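Courses > Early Years Practice > Student Projects > Term 2

Sorting Toys and Sharing Words: Small Figures in a Bilingual Playgroup
Myroslav Demchenko, August

For my project I studied how children of three and four years use two languages while they play with small toys. The playgroup is in Tamden, in a hall near the library, and most families there speak another language at home. I chose this subject after my practical placement, where I saw that some children were silent at group time but talked a lot on the floor mat.

I visited the group for 10 mornings. I sat close to the mat, wrote down each word or short sentence which I could hear, and marked if it was English, the home language or a mix of both. In total my notebook has 2,612 entries. I did not record sound, as two families preferred that I only write.

The activity was always the same at the beginning. Toy figures and shallow trays were put out, and the children decided by themselves how to use them. Some mornings they sorted the figures into families, some mornings the trays became boats or beds, and once a whole hospital. I did not give any instruction, except to ask for turns when there was a quarrel.

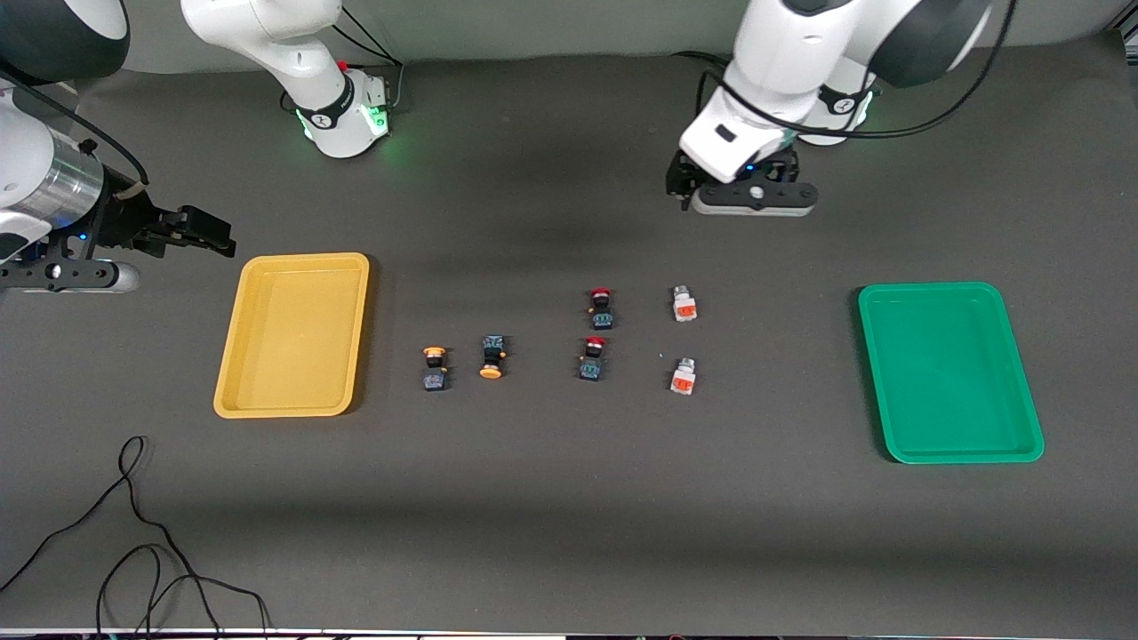
Tullio Gatti read my first draft and told me that I was counting words but not listening to the reasons for them. A child who says "mine" in English and "give me" in the home language is perhaps speaking to two different people, he said, and my table would hide it. I think he was right, so I went back to the notebook and added a column for the listener.

With this column the results became more clear. The children used English mainly for rules and for bargaining, for example "my turn" or "he has to sleep now". The home language came more often when they gave a voice to a figure. Mixed sentences were common when a parent was sitting near — the child began for the friend and finished for the mother.

There are limits in my work. The group was small, I do not speak all of the languages, and on Friday the hall is noisy from the dance class next door, so my notes from those mornings are thinner. I also favoured the louder children without wanting it.

For the next placement I would like to repeat the visits at the Hudivano centre, where the children are 5 and already learning letters. My supervisor has suggested to ask the parents for help with the translation, and I have started to prepare the consent form in plain English.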